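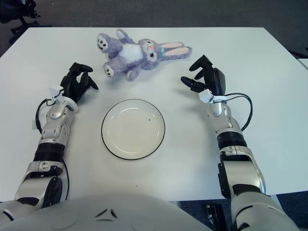

Tapsell nursery to take in former furniture shop next door

A nursery in Tapsell has been given permission to knock through into the empty shop beside it, adding 17 places for children under five.

Bondau Nursery, on Gallberg Road, will use the former furniture shop for a second playroom, a small kitchen and a room where parents can talk to staff in private. The plans were approved on March 27, 2018, with conditions on opening hours and on where cars may wait in the mornings.

The nursery now has 53 children on its register and has kept a waiting list for the past three years. Its manager, Elsie Ellery, said several families on the list had given up and gone to childminders in other towns.

"We have had parents ring us before the baby is born," she said. "I would like to be able to tell them yes a bit more often."

The shop has stood empty since its last tenant left. It still has its old front window, which will be kept, and a goods entrance at the back that will become a fire exit. The ground floor is level with the nursery, so no ramp is needed between the two.

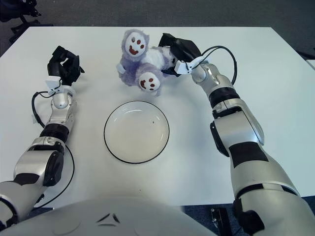
Building work is expected to begin after the summer term and to finish in October. Most of it will be done outside nursery hours. The opening in the party wall will be made last, once the new floor and heating are in, and the nursery will close for two days while that is done.

Five people wrote to object to the plans. Most were worried about parking on Gallberg Road, where the yellow lines outside the chemist are often ignored at drop-off time. One neighbour, Declan Katene, said he had nothing against the nursery but had twice been unable to get his van out.

"It is ten minutes in the morning and ten at night, I know that," he said. "But it is the same ten minutes I need to leave for work."

Under the conditions, the nursery must stagger its start times, with the younger group arriving at 8am and the older group at 8.45am. It must also put up a bicycle rack by the side gate. The garden may not be used before 9am.

Cameron Ashby, the architect for the scheme, said the drawings had been changed twice to move the kitchen vent away from the flats behind the building. The flat roof at the back will be repaired but not raised.
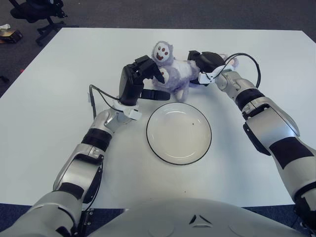 Money for the work is coming from the nursery's savings and a bank loan. Parents have also raised £1,997 towards outdoor toys and a new shed through two sales and a sponsored walk. Fees will not go up this year, Ms Ellery said, though they will be looked at again next spring.

The nursery plans to hire three more staff, one of them part-time. Edem Addo, who leads the older group, will be in charge of the new playroom.

Parents who want a place for the autumn can pick up a form from the nursery office on weekdays until 5pm. Families already on the waiting list do not need to apply again, but are asked to check that their address and telephone number are up to date.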